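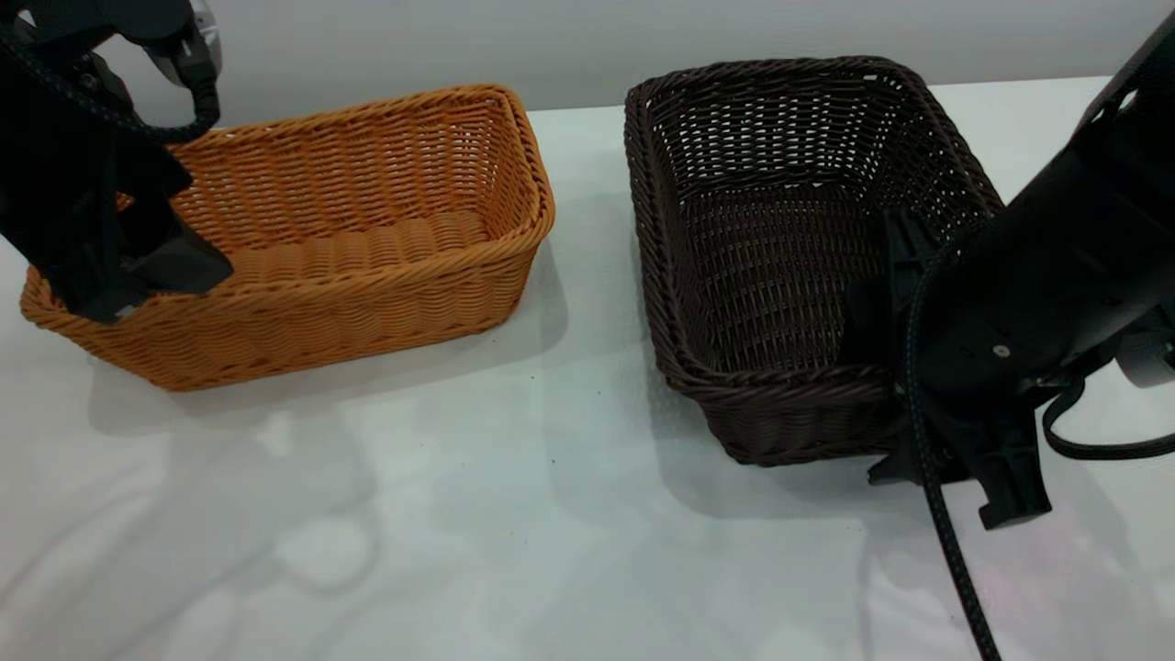 I have been trying to get better at grocery shopping for most of my adult life, and I think this past year is the first time I can say I've made any progress. My grandmother shopped for a family of seven on one trip a week with a list on the back of an envelope, and I, with a phone and a car and two people to feed, used to end up at the store four times between paychecks and still have no onions.

What changed was moving to Burside. The nearest big supermarket is a 40 minute drive each way, and the little market in town (lovely, run by a couple who know everybody's dog) closes at six and carries one kind of pasta. When we lived in the city I could run down the block in my slippers for a lemon. The first month out here I made that long drive nine times, and when I sat down with the bank statement in January I had spent 459 dollars on food and a frightening amount on gas. Something had to give!

So I started a pantry book. It's an ordinary spiral notebook, and it lives on the shelf next to the flour. The left-hand page is what we have and the right-hand page is what we're running low on, and whoever finishes the last of something has to write it down before the package goes in the trash. My husband forgot for the first three weeks. I forgot for the first two, so I didn't have much room to complain. But then it took, the way these things do, and now I'd feel strange putting an empty rice bag in the trash without picking up the pencil.

The other thing I did was give up on planning seven dinners. I had tried that so many times, with the printed charts and the colored pens, and by the third night somebody wanted eggs on toast and the whole week fell over. Now I plan four. One soup, one thing in the oven, one thing with beans, and one that uses whatever is about to go soft in the vegetable drawer. The other nights take care of themselves - leftovers, or the eggs on toast, or a sandwich if it's been that sort of day. I waste so much less this way. I used to throw out a bag of slimy spinach practically every week and feel terrible about it, and then buy another one.

Soup has been the real surprise for me. I always thought of it as something you made when you were sick or when it snowed, but a big pot on the stove gets us through two lunches and a dinner, and it will forgive nearly anything you put in it. My favorite at the moment is cabbage and white bean with a heel of cheese simmered in the broth. I put in a spoonful of vinegar right at the end, and I'd urge you to try that even if it sounds odd. Fish the cheese out before you serve it, or let someone you love find it.

I do still make mistakes. Last month I came home with three jars of mustard because I had written it on the list, then on my hand, and then had a feeling about it in the aisle. And I have not figured out bananas at all. They are green, and then I look away, and they are brown, and we have banana bread again - there are two loaves in the freezer as I type this, if anybody local would like one.

Next I want to try growing a few herbs by the back door, parsley and chives to start and maybe some thyme if I can keep the neighbor's cat out of it. If you have a tough variety of parsley that puts up with wind, please leave me a note in the comments.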